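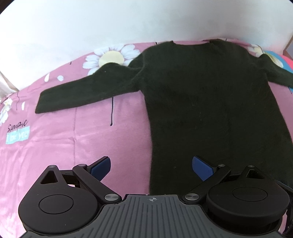
Zhuravel Short Comedy Evenings: Frequently Asked Questions

We receive many of the same letters each year, so I have collected the answers on one page. Please read it before you write to us. If your question is not found, the address is in the last answer.
Yevdokiia Kuzmenko, Zhuravel

What is Zhuravel?

Zhuravel is a small group in Dredcombe which shows short comedy videos on a big screen, with a public in the room. The videos are made by people who usually publish them only on the internet. We began with our own sketches, which were in two languages and not understood completely in either of them. Later other people asked if they could show theirs also, and now the programme consists mostly of the work of others.

When are the evenings?

There are three evenings, all in August. The doors open at seven and we start at half past seven. Each evening has a different programme, so you may come to one or to all of them. The exact days are published on our front page as soon as the hall has confirmed them to us. Please do not trust the days which you find on other websites. Last year one of them copied our old list and several people stood in front of a locked door.

Who can send a video?

Any person who is 16 or older on the day of sending. If there are younger people acting in your video, this is allowed, but we need a signed letter from a parent or guardian for each of them. An e-mail from the parent is not sufficient. A scan of the signed letter is good.

You do not need to live in Dredcombe. You do not need to have many followers. We do not ask how many you have and there is no place in the form to write it.

How long can the video be?

The maximum is 89 seconds, including titles and names at the end. We are often asked why such a strange number. In our first year the rule was "under a minute and a half", and we had a long correspondence with a gentleman whose video was a minute and a half exactly. After this we wrote the number in seconds. There is no minimum.

How many videos can I send?

Up to three. They can be parts of one series, but each must be understood alone, because we may choose only the second part and the public will not have seen the first.

What do you mean by comedy?

A sketch, a parody, a monologue, a song, a cartoon, a false advertisement, a false news report. It must be something that you wrote or improvised. Collections of funny moments taken from other people's films are not accepted, even if you have added your own voice over them.

Do you accept pranks?

Only when every person in the video agreed to be in it. They may agree after the filming, but it must be in writing. We do not show videos in which a stranger is frightened, pushed, insulted or made to believe that something bad happened to their family. We also don't show videos where food or money is offered to a poor person and then taken away. We received several of these and watched them with no pleasure.

If your prank was done by actors who pretend to be strangers, please tell us this in the form. We will not tell it to the public.

Can I film in the street or in a shop?

In the street it is usually possible, but you are responsible to know the rules of your own town. In a shop, market hall, station or library you need permission from the person who manages it. Ask before you come with the tripod. In my experience a shop owner who is asked politely will say yes and sometimes also wants a role.

Please do not use anything which looks like a real weapon in a public place, and do not dress as police or ambulance workers where passers-by can take you for real ones. 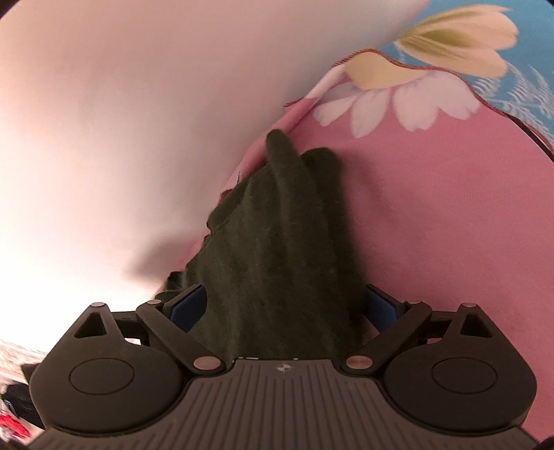
May I use music?

You may use music which you made yourself, music which you have paid a licence for, or music which is free to use. The music libraries inside telephone apps are a difficult matter. Often the permission is valid only inside the app, and it does not cover a hall where people have bought tickets. If you are not sure, send us the version without music. Many sketches are better without it in any case.

Humming a famous song is still using the song. I am sorry, we have asked.

In what language should the video be?

In any language. If it is not English, please add English subtitles, and put them inside the picture, not as a separate file. Keep each line short. People cannot read and laugh at the same time, so leave a small pause before the next line when the joke is in the subtitle.

If you need help with the English, write to Yaryna Horobets, who looks through subtitles for us. She will correct them without payment, but she will not translate the whole video from the beginning. Please give her a week.

My video is vertical. Is this a problem?

No. We show it as it is, with black at both sides. Do not stretch it and do not fill the sides with a blurred copy of the same picture. On the big screen this makes some people feel sick.

How do I send it?

Upload the file to Prollance and paste the link into our form. The upload must be set to "private with link". Links to social media are not accepted, as the quality is too low and the video sometimes disappears before we have watched it. Give the file a name which contains your own name. Every year we receive a great quantity of files with the name "final".

Does it cost something?

Sending is free. Tickets for the evenings are sold at the door and by the front page. If your video is chosen, you and one guest enter free on the evening when it is shown. For a bigger team please write to us and we will see how many chairs there are.

Who chooses?

All members of Zhuravel watch all videos, separately and at home, and then we meet and argue. A video needs a clear majority. If one of us knows the author, this person does not vote on it. We do not publish the votes and we can't send a detailed opinion to each author, although we would like to.

My video was not chosen. Can I send it again next year?

Yes, if you changed something in it. A new ending is enough. Some videos shown last year were refused the year before, when they were slower.

What is the Zalludness prize?

It is the prize of the public. At the end of each evening you write one title on a paper and put it in the box near the exit. Zalludness was the name of a planet in one of our first sketches, in which the inhabitants could laugh only by order of a ministry. The sketch was not successful but the word remained with us. The winner receives a certificate and can choose one video by another author to be shown again before everybody goes home.

There is no money in the prize. I mention it because people ask.

Will you put my video on the internet?

No. We show it once in the hall, and a second time only if it is chosen as described above. All the rights stay with you. After the last evening we delete our copies. You may publish the video wherever you want, before or after, and you do not need to inform us.

Can I film during the evening?

Please film only your own video, and with the sound of your telephone off. Do not film the people who sit near you. Some authors like to have a recording of the laughter, and for this we can give you the sound from our own microphone if you ask before the start.

Are the evenings suitable for children?

Not all of them. The first evening is chosen so that families can come. In the other evenings there may be strong words and jokes on adult subjects. We write a note next to the programme, and you can also ask at the door.

Is the hall accessible?

There is a ramp at the side entrance and places for wheelchairs in the front and back rows. All videos, also the English ones, are shown with subtitles when the author has provided them. We ask for them in the form, but for English videos we do not insist. If you need a seat with a better view of the subtitles, tell us when you buy the ticket.

I would like to help. What can I do?

Most of all we need people who can carry chairs at six in the evening and again after the end. If you have experience with projectors, we will be very glad to know you.

Where can I write?

Use the contact form on the front page. I answer in English or Ukrainian, usually in the evening. In July it takes longer, as I am watching the videos.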